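The desk drawer in my house holds 40 pens, up to seven of which write. I know because I tested them all in December on the back of a gas bill, a project that took longer than paying it.

The shops have noticed people like me. Plita sells a tray for pens. Nelton sells a tray for the tray. The Hurora catalog runs to 1,048 items, and a fair share of them exist to hold other items upright. I bought a plain mesh cup and put it next to the board where I write my lists – the lists being mostly about the desk.

The board has its own troubles. Wipe one with a dry tissue for a year and the old errands never quite leave.
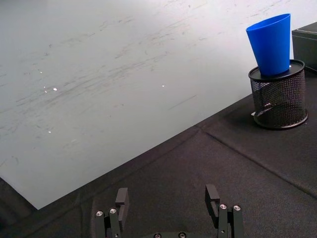 What gets old marker off a whiteboard?

Rubbing alcohol on a soft cloth, wiped in one direction, then a second pass with plain water.

I gave mine 30 minutes and then wrote "buy pens" on it.

Contact us | © 2018 Akgül Magazine | Back to top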